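Otham kitchen reopens in March

The community kitchen at Otham will open again in March after the drains and the back wall were put right. The work cost £690 more than the first quote, mostly for new pipe under the sink. Hire rates stay as they were until the summer. Bookings for mornings are already coming in, so regular groups should ask for their usual slots soon.
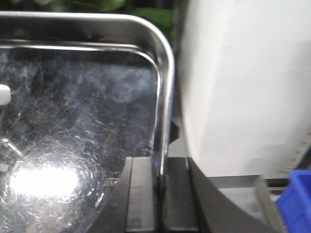

Lunch club numbers have gone up since the move to Rustad Hall, and we now cook 80 meals a week there. Most of the kit will come back to Otham with us. The steel trays are staying in use: a floor covered in fine scratches and scuffs does no harm to a shepherd's pie, and the money is better spent on a second fridge. Standach have quoted £400 for one, delivery included. We do need more lidded tubs for people who take a pudding home, and clean ones can be left at the hall before 10am.

Prokico will service the ovens in the week before we open, and the kitchen will be shut to all groups while that is done. Please take home anything left in the dry store. Whatever is still there will go to the food bank.

The new hire form has a box for allergies, which must be filled in even if the answer is none. Paper copies are in the rack by the hall door. Nearly 30 old keys are still out, and they will not fit the new lock. Hand them in when you collect the new one.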